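Hairline marks in the glaze of a Szewczyk stoneware mug

I have a 9 oz Szewczyk mug with a sponged pattern. Fine lines have appeared inside after daily dishwasher use. Is this crazing, and is the mug still safe for coffee?
Ignacio Haverford
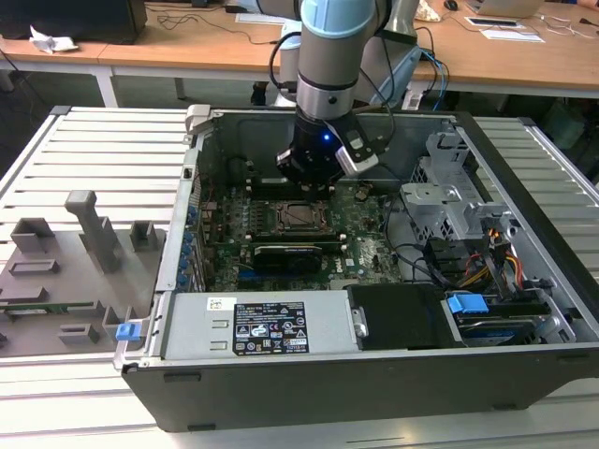
Nomwood, September

Priya Rosenthal
Probably crazing. The glaze shrinks more than the clay body and cracks under tension. Fill the mug with water, leave it overnight on dry paper and check the foot ring. A damp ring means liquid is reaching the body – stop drinking from it. Metal marks from spoons look similar but rub off with a mild cleaning paste.
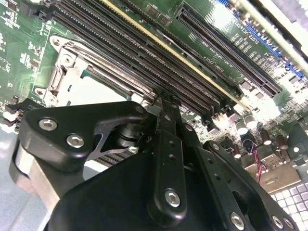 Other replies

Kavinda Selvanayagam
Mine has had lines for 2 years, no problem. Wash by hand at 40 °C.

Jalen Dvorak
Is there a stamp on the base? My Fuvel bowl is from 1941 and I only use it for keys.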